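## 3. Preparación de la bolsa de papel

Este apartado se aplica a las bolsas de papel marrón Lakero empleadas para producto seco. Antes de comenzar, compruebe que la bolsa no presente roturas en el fondo ni manchas de grasa.

1. Llene la bolsa hasta un máximo de 700 g.
2. Expulse el aire presionando los laterales con la palma de la mano.
3. Junte los bordes superiores y doble el papel sobre sí mismo 3 veces.
4. Pellizque el pliegue por el centro hasta que se mantenga cerrado.

**Nota:** las arrugas del papel no afectan al cierre. No es necesario alisarlas.

La bolsa deberá manipularse siempre en posición vertical, con el borde superior hacia arriba.
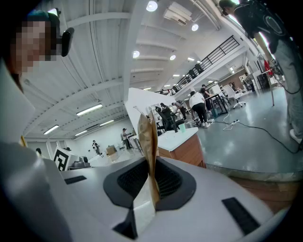
*Figura 3. Bolsa de papel doblada y pellizcada, en posición vertical.*

5. Deposite la bolsa en la bandeja Drindard sin apoyar otras encima.
6. Anote el lote en la hoja de control. Cada bandeja admite 26 bolsas.

> **Precaución:** no utilice grapas ni cinta adhesiva en bolsas destinadas a alimentos. Retire toda bolsa cuyo fondo esté húmedo o abierto y repita el procedimiento con una nueva.

Para el etiquetado, consulte el apartado 4.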